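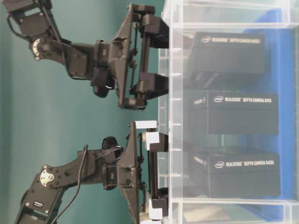

Clear bins, black boxes and a better packing table: Juvcombe opens its storage refresh to small shops

For release in May

Hi, I'm Solange Barbosa, and I look after packing and storage at Juvcombe. I get to write this release myself because I've been going on about bins in the office for so long that Jordan Blackburn finally told me to put it in writing and send it to the press. So I did!

Starting this month, any small shop, school store or repair counter can sign up for our storage refresh, which we're calling Simolora. We come to your stockroom, look at what you keep and how you keep it, and help you move it into clear, open-topped bins with handles on the short ends. You keep the bins. You also keep the packing guide, which is short and has big type, and you can call me when the guide doesn't cover your weird thing (everybody has a weird thing).

I'm a big believer in bins you can see through. At our old place in Ocampo we had 658 boxed items on the shelves in brown cartons, and every morning started with somebody opening the wrong carton. We moved the lot into clear bins over 2 weekends, and I still get happy walking down that aisle. Kane Tawhiri, who runs the counter, says he's stopped writing on things with marker. I've seen his desk and I'm not so sure, but the shelves look great.

Now, the packing itself. Plain black product boxes are my favorite thing to pack and also the most annoying. They're slim, they're neat, they all look alike, and they show every scuff. So we put a sheet of blue plastic on the floor of the bin before anything goes in, and we lay a cloth over the table so boxes waiting their turn aren't sliding around on a hard top.

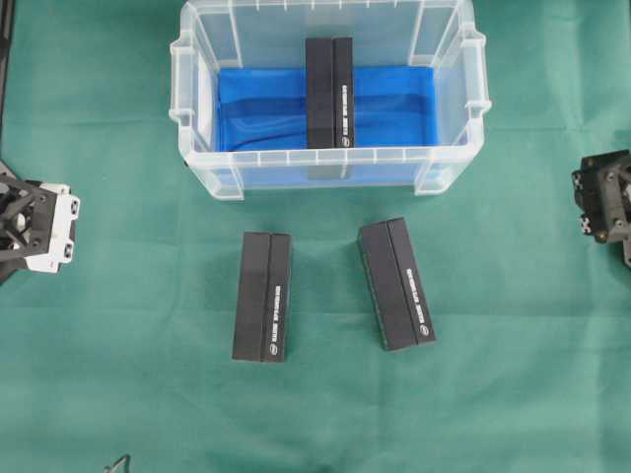

Green is my pick for the cloth, by the way. Black boxes stand out on it and so does a clear bin, and on a gray table at the end of a Friday you'd be surprised what you can miss. Any matte fabric will do the job. Give it a shake now and then and smooth out the big folds before you start.

The sheet in the bin doesn't need to reach wall to wall. I used to trim mine to fit and tuck in the corners, and it took forever and looked exactly the same a day later. Now I lay it in a bit short, push down the worst of the wrinkles and get on with it. Start with the middle of the bin and work out toward the ends, and keep the printed sides facing the same way so you can read a whole row without lifting anything.

That last part matters more than folks think. Lots of long boxes have their name running up one narrow side in small letters, and if half of them are turned around, you're back to picking up every single one. Halfdan Brøndum wrote that section of the guide and he's very firm about it. He's right, too.

Simolora has room for 90 shops in the first round, and we've set aside 2000 bins to go with it. Þórey Bergmann is handling the sign-ups, so if you've already emailed us about this (thank you, there were a lot of you!), she has your note and you don't have to send another.

We'll also have a packing table set up at Jevent, our open day, where you can bring a few of your own boxes and try out different layouts with me. Come in the morning if you can, it gets loud after lunch.

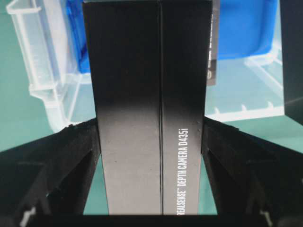
What should a shop have ready before the storage visit?

Clear a table and pull out one shelf's worth of stock, with the boxes closed and any loose packing paper taken away. We bring the bins, the sheets and a cloth, and we work through that first shelf together so you can do the others at your own speed.

Sign-ups are open now through the Juvcombe front desk. Ask for Þórey about dates and places, or ask for me if you want to talk about bins. Press folks who'd like to come by and watch a shelf get packed are very welcome too, just let Jordan know which day suits you.

Press contact: Jordan Blackburn, Juvcombe
Storage and packing: Solange Barbosa, Juvcombe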